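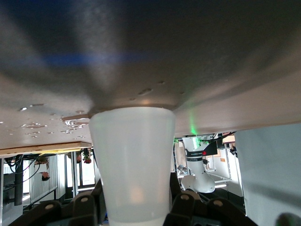 Short Fiction
Home | Stories | Essays | Submit | About

The Last Cup

By the middle of January the arm at Niltach had lifted the white plastic cup 2000 times, and I had written a line in the notebook for every one of them.

The method was simple. The gripper closed until the wrist felt the smallest slip, then it closed a little more, and we recorded how much more. At Skondel they taught their arm with cameras only. We wanted to know if touch alone was enough.

There were drops of water on the grey table, left of the cup. I looked at them for a long time. The black fingers held the cup by its lower sides, and the second arm waited with its green light on.

I had learnt the word "slip" in my second language, and I had always thought it was a small word. In my first language we use the same word for a mistake and for a child who lets go of your hand.

In the last 225 lifts the table of numbers had only 3 slips. I checked them again at four in the afternoon. Then I wrote the result on a clean page – the date, the force, the three line numbers – and I did not close the notebook.

"Again?" asked my colleague.

"Again," I said, and the fingers opened.

41 shares | 3 comments

brarnitz_reader: The part about the child stayed with me.

oldlathe: I kept such a notebook for six years. Mine had coffee on it.

mossy: Will there be more from Niltach?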